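When the Arm Should Wait: Stop Logic for a Wrist Camera Setup
Speaker notes, Yurii Hrynyshyn, Zornidora
Slot is 40 minutes including questions. Slide numbers in brackets.

[1]

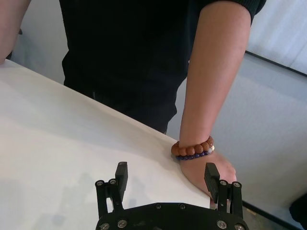 [2] Opening

Say name, say Zornidora, say I work on the control side and Svyatoslav Tkachuk works on perception. He wrote most of the mask code. Questions on training go to him, he's in the room.

Start with the wrist view from slide 1. Leave it up for a few seconds before talking. White table, gripper open, a hand at the table edge right behind the right finger pad. No face, no head, no full body. Most person detectors want a head and shoulders and they don't get either one from this camera.

Then the question for the talk: what should the planner do with a view like this, and how fast does it have to decide?

[3] What we run

Keep this short. One arm, one parallel gripper, one camera on the wrist, one fixed camera above the cell. The planner is called Gebremichael. It's named after a street, don't tell the story unless someone asks.

Three processes matter today:
Perception publishes a mask and a depth estimate for anything it calls a person.
Gebremichael plans and replans.
The controller tracks the trajectory and can slow down or hold without asking the planner.

Point out that this is separate from the rated safety hardware. Emergency stop and the safety controller sit below everything I'm showing and we did not touch them. Say this twice. At the Trirkcombe meetup half the questions were about it.

[4] First version and what was wrong with it

First version was a yes or no. Person in view, hold. Nobody in view, go.

It was easy to test and people hated working next to it. An operator standing at the far side of the table doing nothing would hold the arm for as long as they stood there. They started stepping back to let it move and then leaning in again, and we were teaching them to do the wrong thing.

It also missed hands. Go back to slide 1 here. The torso is a big dark area and the detector was unsure about it. The forearm was easier. The hand was the hardest part, with fingers curled over the edge and partly hidden by the gripper. So the part closest to the fingers of the gripper was the part we had the least confidence in.

[5] Masking the gripper

The gripper is always in the wrist view and it's always big. It takes up the bottom center and the two fingers stand up from there. We know the finger positions from the joint encoder, so we render the gripper model into the camera view and subtract it.

Problem one: the rendered mask was a few pixels too wide. We padded it on purpose so that the metal edges would not leak through as objects. With the pad, a fingertip right beside a finger pad got erased along with the gripper.

Problem two: screw heads. They give small bright highlights on black parts, and the depth estimate jumps there. That was the reason for the padding in the first place.

Fix: no padding on the outer side of the fingers, and a separate low-confidence label for the band next to the gripper. The planner treats that band as unknown. Unknown next to a known arm or hand counts as hand.

Pause here. People usually want to photograph this slide.

[6] Shadows

Short slide. The gripper casts a soft shadow on the table, and on a white surface the shadow has a shape a bit like the fingers. The old model sometimes called it an object and planned around it. No danger in that, but the arm took odd paths and operators read odd paths as the robot being confused.

We now predict the shadow region roughly from the lamp position and lower the weight of anything flat inside it. We do not delete it. If depth says something sticks up from the table, it stays.

[7] Three states

Replace the yes or no with three states.

Free. No person region inside the reach of the current plan. Normal speed.
Shared. A person region is near, but the swept volume of the next segment stays clear by the full margin. Speed is capped at 135 mm per second and the planner has to commit to shorter segments.
Hold. The person region, or unknown touching it, is inside the margin. Controller stops on path and keeps the gripper where it is.

The margin is 40 cm in the direction of motion and smaller to the sides. If asked: yes, we tried a round margin. It was simpler and it put the arm in hold almost all the time at a small table.

For slide 1, the answer is hold. The person's torso alone would give shared. The hand is what changes it.

[8] Timing

Numbers on this one, so read them slowly.

Old pipeline, worst case from image to hold command: 358 ms. Most of that was the mask waiting for the planner cycle. The planner was the one sending the hold, and it would finish the plan it was working on first.

Now the controller subscribes to the person regions directly and checks them against the segment it's running. Gebremichael gets told afterward. Worst case is down to around 90 ms on the same computer.

The code change was small. Moving the check took Svyatoslav and me one afternoon. Agreeing on who owns the coordinate transform took two weeks.

[9] Leaving hold

This took longer than getting into it.

If you resume as soon as the region clears, the arm starts and stops when a hand rests near the margin. A resting hand is never fully still in the mask, and the edge flickers. So there's a timer, 600 ms of clear images in a row, and any unknown band near the path resets it.

Resume goes to shared first, never straight to free. The planner also has to build a new plan from the held position. Early on we let it continue the old one, and the old one could be stale if someone had moved a part during the hold.

Mention the log line. Every exit from hold writes the reason it was entered. When an operator says it stopped for nothing, we can look up the image. Some of the time they were right.

[10] Test set

We keep a folder of hard wrist views called Hindovden and every perception change has to run against it. Things we look for when adding to it:
Dark clothing that runs into a dark background.
Bare forearm with sleeve pushed up.
Jewelry at the wrist. Beads broke the arm mask in two, with the hand on one side and the forearm on the other, and the hand alone was then too small and got filtered out.
Hands partly behind a finger pad.
Bright panels or windows behind the person.

Slide 1 has several of these at once. Switch back to it if there's time, and point at the bracelets, brown beads above and dark purple below. The fix for the split was to drop the minimum size for any region within the margin. We get more false holds from that. We accepted them.

[11] What still doesn't work

Gloves the same color as the gripper. We have no good answer. The fixed camera helps if the arm isn't blocking it.

Two people at the table. Regions merge and split, and the timer keeps resetting. The arm waits far too long.

Tools in hand. The hand is found and the tool isn't, so the margin is measured from the wrong place. Svyatoslav has a branch that grows the region along the forearm direction. Not merged. He may want to say something about it, look over at him.

[12] If you want to try this

Start by moving the hold check out of the planner. You can do that with the detector you already have.
Record from the wrist camera early, with people at the table, and ask them first.
Write down which process is allowed to resume motion. We had two for a while and it was found in March by accident.

Questions. Repeat each one into the microphone, the recording last time had none of them. If there are no questions, play the hold and resume clip from the laptop, sound off.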